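Chapter 6
The Guest Room: Order of Work

Learning Aims

After completing this chapter, the student should be able to:

Explain why a guest room is serviced in a fixed order.
Distinguish between trash, guest property and hotel property.
Prepare the bedside area of a room for cleaning.
Make up a bed with a duvet to the standard required for inspection.
Record and report items left behind by a departing guest.

Key Terms

Departure room – a room whose guest has checked out and which must be prepared for a new arrival.
Stayover room – an occupied room that is serviced while the guest remains registered.
Bedside zone – the nightstand, the wall fittings over it, and the floor between the bed and the nearest wall.
Found item – any article left in a departure room that is not plainly trash.
Turn – the full servicing of one room, from entry to release.

Opening Case: The Hotel Stisholm

The Hotel Stisholm has 52 guest rooms on four floors. Until recently, each room attendant was free to choose the order in which the work was done. Some made the bed first and emptied the trash last. Others began in the bathroom and returned to the bedroom only when it was finished. The rooms were clean at the end of the day, but the supervisors could not tell, on opening a door partway through a turn, what had been completed and what had not.

The head of housekeeping, Necati Aksoy, reviewed the inspection sheets for one month, August, in which 313 remarks had been entered against departure rooms. The largest group concerned the bedside zone. Dust was noted on the lower shelves of nightstands, along with small pieces of trash behind the bins and marks on the switches. Very few remarks concerned the bed itself, which the attendants regarded as the main part of the job and to which they gave most of their time.

Mr. Aksoy did not add any minutes to the turn. He placed the bedside zone directly after the removal of trash and before the final making of the bed, and he asked every attendant on every floor to follow the same order. The reasons for this decision are the subject of the present chapter.

6.1 Why the Order Matters

Dust and crumbs fall downward. An attendant who finishes the bed and then wipes the headboard will drop dust onto clean linen. An attendant who vacuums the carpet and then clears the nightstand will have to go over the same floor a second time. For this reason work in the bedroom moves from high surfaces to low ones, and the carpet is left until the end.

A second principle concerns the removal of unwanted material. Trash is taken out before any surface is wiped. Wrappers, bags and paper hide both dirt and lost property, and a surface cannot be judged while they remain on it. The nightstand deserves particular attention in this respect. It is the last place a guest uses at night and the first in the morning, and small articles such as earrings, medicines, chargers and coins are set down there and forgotten.

Plastic bags require care. A bag that has been crumpled and left on a nightstand may be empty, or it may hold something the guest intended to pack. It is opened and checked before it is discarded. In a stayover room, a bag on the furniture is treated as the guest's property and is not thrown away unless it has been placed in the bin.

6.2 Reading the Bedside Zone

On entering the room the attendant should stand still for a few seconds and look. This habit, called reading the room, costs little time and prevents the most common errors. The eye should travel from the wall to the furniture and then to the floor, following the same path that the cleaning cloth will take.

The corner below contains most of the points that an attendant must consider. The bedding is white, with a dark gray textured pillow set in front of the white ones, and creases remain in the duvet. On the wooden top of the nightstand lies a crumpled plastic bag with pink edges, which must be dealt with before the surface can be wiped. The open shelf beneath the drawer is easily missed by a person working from a standing position, as is the carpet around the small trash bin.

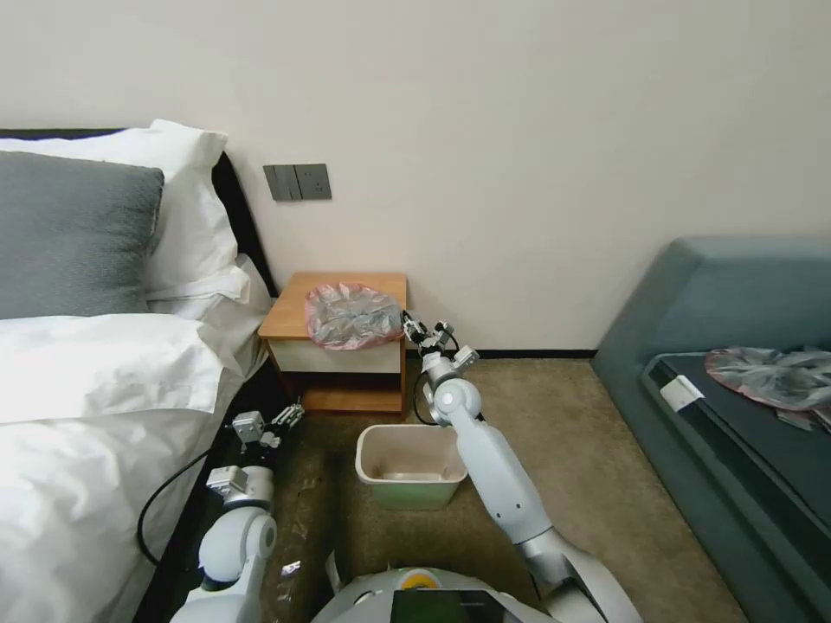

6.3 Procedure for the Bedside Zone

The steps that follow apply to a departure room. Changes for stayover rooms are given in Section 6.5.

Step 1. Put on clean gloves. Check any bag, box or envelope on the nightstand. Place found items on the cart in a labeled pouch and enter them in the log.

Step 2. Open the drawer fully and look to the back. Check the lower shelf and the gap between the nightstand and the bed.

Step 3. Remove all trash from the surfaces. Empty the bin, wipe it inside and out, and fit a new liner if the hotel uses them.

Step 4. Wipe the headboard along its upper edge. Upholstered panels are brushed or vacuumed with the soft attachment and are never sprayed.

Step 5. Wipe wall switches with a cloth that has been dampened and wrung out well. Use only a dry cloth on electrical outlets. Liquid must not be sprayed on either – apply it to the cloth, away from the wall.

Step 6. Wipe the top of the nightstand, then the drawer front, then the lower shelf and its base.

Step 7. Run a dry cloth along the skirting and return the bin to its assigned place.

The bed is then finished as described in Section 6.4. Decorative pillows are set aside on a clean chair while the linen is changed and are put back last. The duvet is drawn level on both sides and smoothed from the center outward.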